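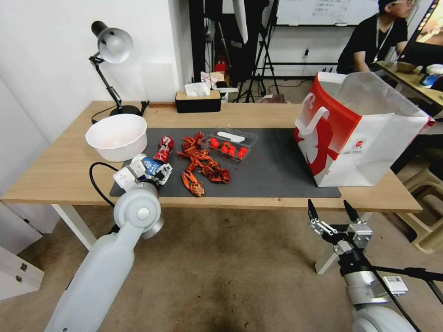

2 min read

Ticket 291 – Nirileck class booking / streaming
Opened by: Oksana Kushnir, Grostetwood yoga studio
Status: open, waiting on Brerine

Problem
Students on the Thursday evening philosophy and breathing class can get in but have no sound for the chanting. Talking is fine. As soon as the harmonium starts or anyone holds a long Om, it fades to nothing and comes back when teacher speaks again. Recordings the same. Up to 28 people on the call, all hear it (or don't).

Also, separate maybe – the recording of the Yoga Sutra talk is listed under "Kids" in the library. Can't move it.

Tried so far
Restarted laptop. No change.
Different mic, the clip-on one. Slightly worse if anything.
Wired instead of wifi. No change.
Joined from my phone in the kitchen to listen. Speech clear, Om gone after about a second.
Moved harmonium nearer the mic. Loud wheeze, then gone.

Reply from Nirileck support
Sounds like noise suppression. It treats any long steady note as a fan or a fridge and takes it out. Settings – Audio – Background noise – set to Off. Then tick Original sound for musicians. Has to be done on the teacher's account, the studio admin one doesn't carry over.

Oksana, 4.15 pm
Done on admin AND teacher account. Tested with the tanpura app on one long drone. Better! Stays for the whole verse now. But there's an echo on it, like two people a half beat apart. Not there before.

Reply
Echo cancelling goes off with the same tick box. Are the studio speakers on?

Oksana
Yes, for the people in the room so they can hear the online ones. Turned down to 3, echo mostly gone. Will tell teacher to mute the room during chanting, the online group are muted then anyway.

After class
Opening chant fine start to finish. Closing one fine. Shanti mantra dropped out once in the middle, maybe two seconds, not sure if that was us or the line. Two students wrote to say they could hear the drone for the first time since we swapped over from Nugroho, so thats good.
Silence in the meditation was properly silent too, no hiss, was worried about that with the suppression off.

Still to do
Old recordings – can the sound be got back? Support say no, it's removed before saving. Teacher will re-record the Gayatri one.
Library category – passed to Brerine as they run the library bit, their ref is 287. No reply yet. Sutra talk still under Kids.
Setting seems to go back to Auto after an update, so check before evry class till we know. Note stuck on laptop lid.

Leave open please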